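3.2 Collection and sorting of discarded office computers

Desktop computers were collected from office buildings in Sturndale and Livenach during August. The sample comprised 77 units, all of them retired by their owners before the study began. Units without a main board were excluded. Each remaining unit was weighed, opened, and assigned to one of five condition classes. The class was fixed before any part was removed, so that later findings on resale value could not affect it.

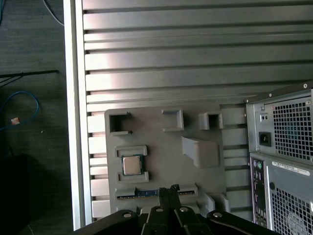
Condition class was recorded together with age, case type, and reason for disposal as stated by the office. Where no reason was given, the field was left blank and the unit was kept in the sample. Aerts, the larger of the two collection firms, supplied purchase records for its share of the units. Brastel kept no such records, and age was therefore taken from the date code on the main board.

Parts were grouped under three headings: reusable as is, reusable after repair, and material recovery only. Power supplies, memory, drives, and expansion cards were graded separately from the board. A desktop tower with its side panel removed is shown in Figure 6.
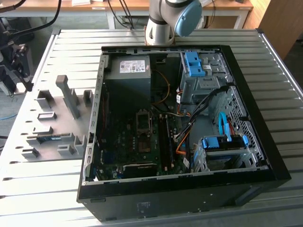

Does the age of a unit predict how many of its parts can be reused?

Age alone is a weak predictor. Within a given condition class, older units yielded reusable power supplies nearly as often as newer ones, and the main differences were found in memory and drives, where demand for outdated types is low. Condition class was therefore kept as the main variable in the cost model, and age was entered as a secondary term.

Figure 6. Desktop tower with the side panel removed.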